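# About the Hanrahan Robotics Club

Most school robotics pages promise to change the future. We take old desktop computers apart with a robot arm, slowly, and try to put them back together. If that sounds modest, good.

The club meets in the Sultau building and has 30 members, ages 14 and up. Our main project is called Prurgate. The goal is a memory module seated by the gripper with no human hand near the board. We don't trust a demo that worked once, so a routine has to pass 200 runs before we call it done.

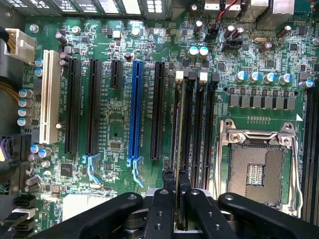
*Prurgate: the gripper near the memory slots.*

Our adviser, Vilgot Myklebust, spent years fixing machines that salesmen said would never break. He makes students write down what failed before they write down what worked. Some quit over this. 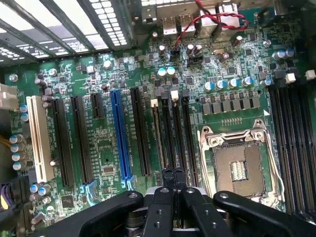 We enter 3 contests a year and skip the ones judged on posters. Trophies so far: 5, one of them for neat wiring, whatever that proves. 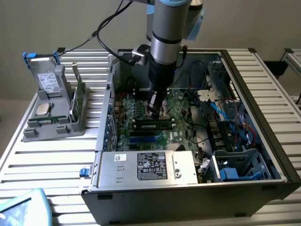
*The arm over an open tower, with parts in the fixture beside it.*

New members start on the parts fixture and learn the names of things first. Ask at the front desk for a sign-up sheet.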